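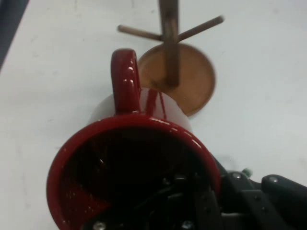 3. Descaling the boiler

Limescale builds up inside the Riltetti kettle-boiler wherever the tap water is hard. It slows heating, makes the unit noisy, and leaves chalky flakes in the last cup of the tank. Descale when the SCALE light comes on, or after 50 full tanks, whichever is sooner. You will need one sachet of Metitz descaling powder, a jug that holds at least one full tank, and a mug to catch the test pour in step 12. A glazed mug with a dark inside, like the glossy red one, is a good choice for the test, as white flakes show up clearly against it. Do not use a paper cup. Keep the jug and the mug within reach before you begin, as the cycle cannot be paused once the rinse stage has started.

CAUTION: Descaling powder irritates eyes and skin. Wear gloves when opening the sachet. Keep children and pets out of the room until the final rinse is complete.

CAUTION: Never mix descaling powder with bleach or any cleaner that contains chlorine.

3.1 Before you start

1. Switch the boiler off at the wall and let it cool for at least 3 hours.
2. Lift out the water filter and set it on a clean plate. The filter must not be in the tank during descaling.
3. Empty the tank into the sink.
4. Wipe the sensor plate at the bottom of the tank with a soft cloth. Do not scrape it.

Note: On the Drirari tall model the sensor plate is on the side wall, behind the plastic guard. Slide the guard up to reach it.

3.2 Running the cycle

5. Fill the tank with cold water to the lower line.
6. Add the whole sachet and stir with a plastic spoon until no powder is left on the bottom.
7. Close the lid and switch the boiler on at the wall.
8. Hold HEAT and POUR together for 5 seconds. The display shows dE and the light turns amber.
9. Leave the boiler alone until it beeps. The water will be warmed and held, and some fizzing is normal.
10. Place the jug under the spout and press POUR. The boiler empties itself in short bursts. If the jug fills before the bursts stop, press POUR once to hold, empty the jug, and press again.

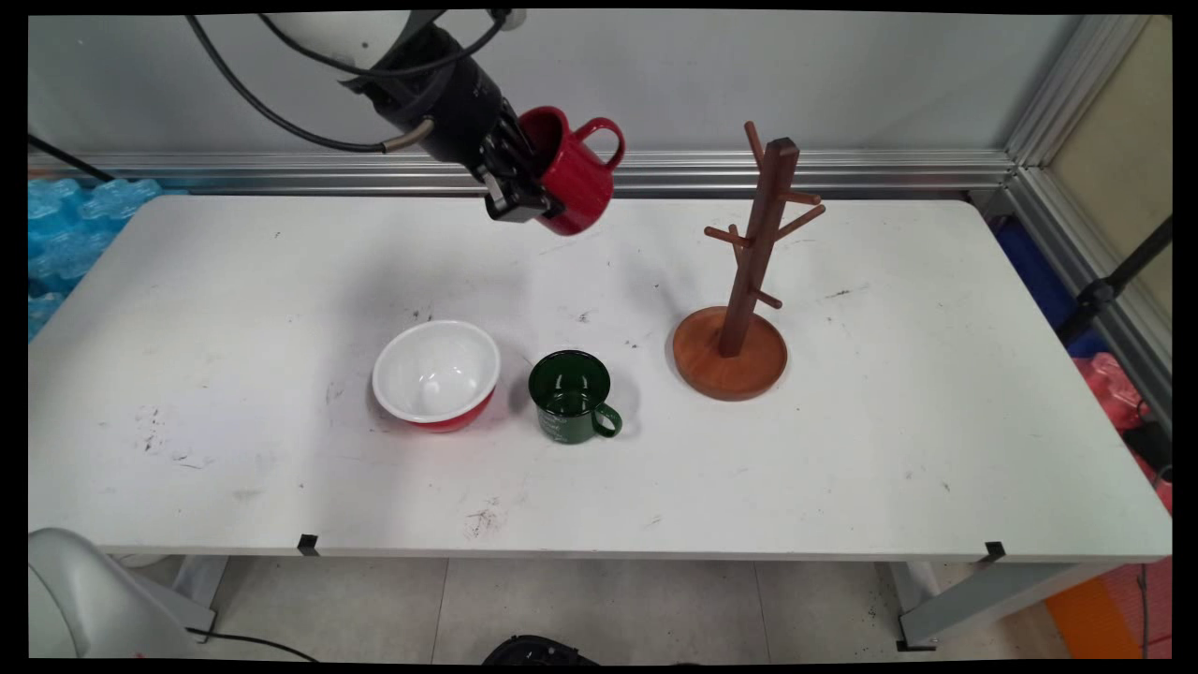 11. Fill the tank to the upper line with fresh cold water and press POUR. This is the rinse stage. Repeat until the display shows rI 3, then let the last rinse run through.
12. Fill the tank once more, heat it, and pour a little into your mug. Let it stand for a minute and look at the bottom. If you see flakes or the water smells sour, throw it away and rinse again.
13. Put the filter back with the arrow facing the spout. Press HEAT to return to normal use.

Do not drink the water from steps 10 to 12.

3.3 If something goes wrong

Display shows E5 during the cycle: the lid is open or not fully seated. Close it and press POUR.

SCALE light stays on after descaling: the counter has not been reset. Hold HEAT alone until the light goes out. If it comes back within a day, run a second cycle with a new sachet.

Water drips from the spout after the rinse: a flake may be caught in the valve. Pour one full tank of hot water straight through. If the drip continues, stop using the boiler and contact the Dai service desk, quoting part number 134 (spout valve).

Boiler switched off partway through: start again from step 3 with a fresh sachet. Do not reheat the old solution.

3.4 Descaling record

Write down the date of each cycle inside the back cover. The service desk will ask for it if the heating plate is replaced under warranty.

Section revised May 30, 2026. Text: Yiran Lu. Checked: Shengli Kong.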